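Datasets > Tabletop > Orino Boxes

# Orino Boxes – README

August, Orino data desk

Lidded boxes on a table: opening, closing, turning, shifting over. Second upload, replaces the one with the broken index. Read the notes before you train on anything.

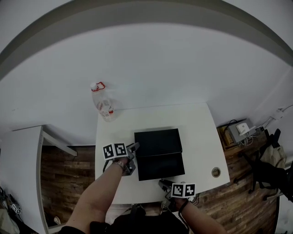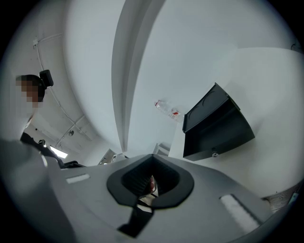

Boxes first. Every box in the set has a separate lid, no hinges, no magnets. Labels only say "box" plus a size letter, so don't go looking for a color field – there isn't one. A matte black box like the one on the white table gets the same label as a kraft one. Seam between lid and base is what we annotate, one line, front side only. Other stuff on the tabletop (the water bottle lying on its side, the cable hole with the silver rim) is not labeled and won't be. Mask it yourself if it bothers you.

## Whats in it

- 1,893 clips total
- 1,480 with lid state checked by hand
- 200 held out for validation
- 200 for test, same tables as train

Remaining clips are unchecked. Usable but expect wrong start times.

## Folders

boria/ – small boxes, S and M
kozan/ – large, L only
zamar/ – mixed sizes, two boxes per clip

Folder names are just batch names, dont read anything into them.

## Known problems

- kozan: lid state flips one step early in places. Fix coming, maybe Friday
- zamar: second box sometimes has no size letter
- "closed" includes lids sitting a bit crooked. Argued over it, left it

Open an issue with the clip number, otherwise we can't find it.

Contact: Orino data desk | © Orino | Back to top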